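Karaki Rooms — Progress Report to the Bramau Fund
For: Sibusiso Naidoo
30 May 2024

Hi Sibusiso,

You asked for fewer tables this time and more of what the place is like now, so that's how I'm writing it. The budget sheet comes separately, same layout as before, and I've flagged the two lines that moved. Everything else is in here, in more or less the order I think of it when I walk through the front door with my coffee.

Where we are

All 5 apartments are furnished and all but one are in use. That last one is Apartment D, which is waiting on a bathroom door (the replacement arrived hinged on the wrong side, and the supplier wants photos of everything before they'll send another). We've hosted 277 nights under this grant so far. Most families stay between one and two weeks while somebody is in the hospital up the hill, and a few have stayed a good deal longer than that. The longest so far was a grandmother and two teenagers who were with us for 27 nights and left the place cleaner than I keep my own house!

I said in the proposal that we wanted the rooms to feel like somewhere you could live in for a bit, and I've thought about that sentence a lot this spring. A hotel room is fine for two nights. By the fifth you're eating crackers off the ironing board. So the money went to kitchens first, then beds, then all the small stuff, and the small stuff has taken me far more time than the kitchens did.

The kitchens

The cabinets in A, B and C were painted in place. We'd priced new ones, and I'm so glad we didn't go that way, as the old boxes were perfectly solid under all that grease. New hinges, new pulls, two coats, done. The stoves are secondhand and the fridges are new. I had wanted it the other way around until a repair guy talked me out of it over the phone.

We had a real argument about open shelves. I was for them, because a tired person who has never been in this kitchen before can see where the mugs are. Our cleaner was against them and she had a point about dust. The compromise is one open shelf by the kettle, with mugs, bowls and a box of tea, and doors on everything else. People find the mugs. They don't find the can opener, which I have now moved three times. It's currently in the top drawer with a label on the front of the drawer and I have hopes.

Bowls turned out to be a sore spot too. The first set we bought from Flavitz looked lovely and chipped if you breathed on them. I sent back what I could, kept the rest for plants, and we went over to a mixed lot of odd bowls and plates from the restaurant clearance place. Nothing matches. I like it better, and when something breaks I don't have to hunt for its twin.

The welcome food

This was the line you asked about in your last note, so a bit more detail. Every family arrives to something to eat: bread, butter, eggs, milk, fruit, tea and coffee. It's a small amount of money and it's what people mention most in the guest book. One father wrote that he'd driven all night and the roll and butter was the first thing he'd sat down for since the phone call. (I read that one standing in the hallway and had to go and check on the laundry for a while.)

The bread comes from Jorus, the bakery on the corner, who let me order by text the afternoon before. They do us round rolls mostly, which keep better than slices and don't need a toaster to be nice. For a while I was putting out whole loaves and throwing half of them away. Rolls fixed that. If someone wants more they only have to walk to the corner, and I've started leaving the bakery's hours on the fridge door.

Fruit I'm still getting wrong. Bananas go brown between my shopping day and the arrival, and families quite often arrive a day or two after they said they would, for reasons that aren't theirs to control. I've switched to apples and oranges for now.

Beds and linens

Short version: the beds are good and the linens are a headache. We bought white everything so it could all go in one hot wash, which made sense on paper. Then came mascara, coffee, and one ballpoint pen that went through a full load. I've replaced 19 pillowcases. Next order I'm getting gray ones. The mattresses have had nothing but compliments, and the foldout in Apartment B is apparently better than the real bed, according to a ten-year-old who refused to swap with his aunt.

We did overrun slightly on mattress protectors. I bought the quiet kind. The cheap ones crackle all night, and people here are sleeping badly enough already.

Counters, outlets and the great cord problem

Here I have to admit that I planned badly. When I drew up the rooms I thought about where people would cook and where they'd sleep, and I gave no thought at all to where they'd plug things in. A family in a hospital stay has chargers for everybody, sometimes a nebulizer or a breast pump, a laptop for the parent who's still trying to work, and then the ordinary stuff like curling irons and hair dryers. All of it ends up on whatever flat surface is closest to an outlet. In most of our rooms that means the counter, where the food also is.

The marble-topped counters are beautiful, and I'd choose that gray and black veining again tomorrow, but a good-looking surface gets buried as fast as an ugly one. I've gone in for a changeover and found the dryer next to the breakfast. I do it at home too, so I'm not throwing stones.

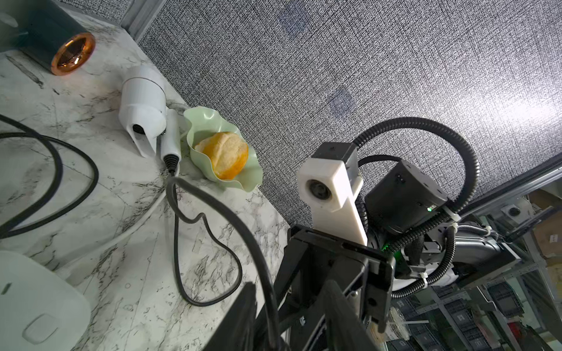 What I'd like to do, and there's enough left in the furnishings line to do it without asking you for more, is split the two jobs. Food stays at one end, near the kettle, with a tray so it has a home. Anything with a cord gets its own spot at the other end or, better still, in the bedroom, with a power strip fixed up off the surface and a basket big enough for a dryer with the cord wrapped around it. I tried a version of this in Apartment A with a basket from my own closet and it held up through two families, although the second one used it for shoes for the first few days.

The electrician has looked at adding an outlet beside the mirror in each bedroom. His quote came in lower than I'd feared. He can't get to us before August, so the baskets will have to carry us through the summer. Please tell me if you'd prefer to see the quote before I say yes, otherwise I'll go ahead and book him.

One thing I've already changed is where the dryers live between guests. They used to go back to the supply closet and get handed out on request, and people didn't ask. They'd come back from the hospital shower with wet hair in February and just go without, and I'd hear about it a week later. Now there's one in every apartment all the time. It costs us a dryer now and then and I think it's worth it.

Walls

I was nervous about the woven gray-and-white wallpaper and you were too, I remember your face. It's held up well! The texture hides scuffs, suitcases don't seem to bother it, and it makes the rooms quieter, or I've convinced myself that it does. What it doesn't like is tape. Kids put up drawings, which I would never in a million years forbid, and then the drawings come down and bring fibers along with them. I'm putting a strip of corkboard in each living room, low enough for a six-year-old, with a cup of pins up on the shelf for the adults.

Behind the stoves we've gone back to plain tile. Steam and paper were never going to be friends.

What went wrong

The door in D, as above. The washing machine died in the middle of a full week and I spent two evenings at the laundromat with everyone's sheets (receipts in the envelope). The key box code was changed once without the next family being told, and they stood outside with their luggage for most of an hour — entirely my fault, and I've now got the code and the arrival message on the same page so I can't update one and forget the other. They were very gracious about it. I brought them soup.

I also underestimated changeover time. I'd put two hours per apartment in the plan and it's closer to three once you've wiped down the counters, wound up all the cords, checked the fridge, and looked under the beds for the one sock. That's a staffing cost and it shows in the budget sheet as the larger of the two flagged lines. I've covered it out of the consumables underspend for this period, but I can't do that twice.

What's next

Finish D and get the first family in. Baskets and trays in all the kitchens. Corkboards up. Gray pillowcases. A second washing machine if I can find a decent used one, which would be paid for out of our own fundraising and not the grant. And I want to redo the welcome folder, which is currently eleven pages long and which I don't believe a single guest has read past the wifi password. I'm aiming for one sheet, big type, on the fridge next to the bakery hours.

You're welcome to come by any time, and if you give me a day's notice I'll order extra rolls. Afternoons are best, as mornings I'm usually up to my elbows in sheets. The guest book is on the desk in the hall if you want to read it, and I'd start from the back.

Thanks again for the patience over the late February numbers. The next set will be on time, I've put it on the calendar in red.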